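Why Does a Food Box Have a Lid That Locks?
Todmont Children's Learning Center – Everyday Things Explained
Written by Hanane Lamrani

Food does not stay fresh forever. Bread goes hard, crackers go soft, and a cut apple turns brown. Much of this happens because of air. Air carries water and very small living things called germs, and it can dry out moist food. A good food box slows these changes by keeping most of the outside air away.

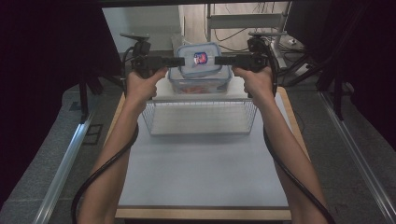
A box for storing food has two main parts, the body and the lid. The body holds the food. The lid closes the opening at the top. Many boxes are made of clear plastic, so that people can tell what is inside without opening them. The box on the white tray has clear walls, and a little orange-red shows through near the bottom. Its corners are rounded. Rounded corners are easier to wash, as a sponge can reach all of the inside.

Many lids also have a seal. A seal is a soft ring that fits into a groove under the edge of the lid. When the lid is pressed down, the ring is squeezed and fills the tiny gaps that air could pass through.
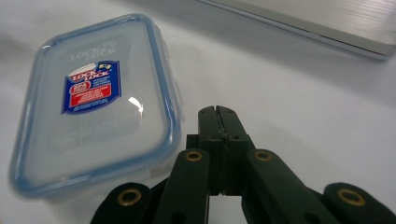

The seal works only while something holds the lid down firmly. On many boxes this is done by flaps on the sides. Each flap bends on a thin strip of plastic called a hinge. It folds down and catches on the rim of the box with a click. A box with 4 flaps should have all of them closed – one open flap can let air in.

Try It at Home
Ask an adult for two crackers. Put one in a closed food box and leave the other on a plate. After 12 hours, break each cracker in half. Which one is crisper? Write down your answer and bring it to the center.

Words to Know
Seal: a part that closes a gap
Hinge: a part that lets something bend or swing
Germs: living things too small to see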